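Marking Out a Work Area on a Wooden Tabletop with Tape
Posted by Maarja Adomaitis, 21 Jan 2019

A taped rectangle is the quickest way to give a table a fixed working space. You put small things down inside it, you keep everything else outside it, and the next day you can set the same things out in the same places. It works for craft tables, sorting, product photos and practicing table settings. You can do the whole job in under an hour, most of it measuring.

What you need

Cloth tape in a color that shows up against the wood. Gray is good on walnut and oak.
Low-tack painter's tape, blue or green, for small marks.
A tape measure and a carpenter's square.
A soft pencil.
A plastic card, such as an old store card.
Two cloths, one damp and one dry.

Clean the table first

Wipe the top with the damp cloth, then dry it straight away. If you use furniture polish, skip it for a couple of weeks before taping. Tape will not hold on wax, and it tends to lift at the corners first. Old scuffs can stay where they are.

Test the tape somewhere out of sight, such as the underside or the inside of a leg. Leave it overnight and pull it off slowly. If it takes any finish with it, use painter's tape for the whole outline and plan on replacing it more often. Oiled tops need this test more than lacquered ones do.

Decide on the size

The table I use is a Palwood, 1533 mm long and 800 mm deep. I don't tape to the edge. Leave a strip along the front for your wrists and for tools you have just put down, and leave more at the sides than you think you want. If two people will work at the table, sit down together before measuring and check that both of you can reach the far corners with your elbows bent.

Set out the largest thing you plan to use. For most people that is a plate or a tray. There should be room for it on one side with a clear space left in the middle.

Lay the outline

Start with the back line. Measure from the back edge of the table at both ends, make a light pencil dot at each, and check the two measurements again before you open the tape. Stick down one end, pull the tape tight just above the wood, lower it onto the dots and press from the middle outward.

For the sides, set the square against the back line and dot the wood at the far end of it. Each corner should be 90 degrees, but tabletops are often a little out of square, so trust the back line over the table edge. Run each side past the corner and trim later.

To trim, press the plastic card down hard on the tape and tear against it. Please don't use a knife — even a light cut goes through tape and finish together, and you will see it forever. Overlapped corners are fine. They are slightly thicker, and a thin sheet of paper may catch on them.

Finally, measure both diagonals. If they differ by more than 2 mm and you care about that, lift one side and move it. I usually leave it.

Add the small marks

Use short pieces of painter's tape for anything that may change, like where a chair lines up or where the edge of a tray goes. Keep them near the front edge. Write on them before you stick them down, as the pen can go through onto the wood.

Set out the pieces

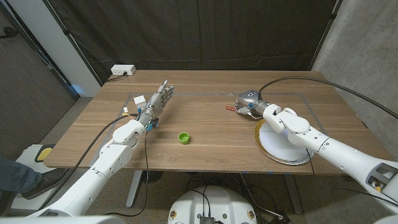
Put the flat, wide pieces down first and the small ones after. Small containers are easiest to pick up when they have open wood around them, so don't crowd them against a plate. Strong colors help too. Orange and bright green are both easy to find on brown wood at a glance, while beige or clear plastic disappears.

If you want the same layout every time, make a sketch of it on paper and tape that to the wall or inside a cupboard door. A phone picture taken from directly overhead also does the job.

Looking after it

Wipe around the tape with a dry cloth and lift crumbs out of the corners with a soft brush. Replace any piece once its edge turns gummy. For removal, warm the tape with a hair dryer on low and peel it back flat over itself, slowly. Residue on lacquer comes off with a little cooking oil on a cloth, followed by dish soap and water. On an oiled top, try the soap on its own first.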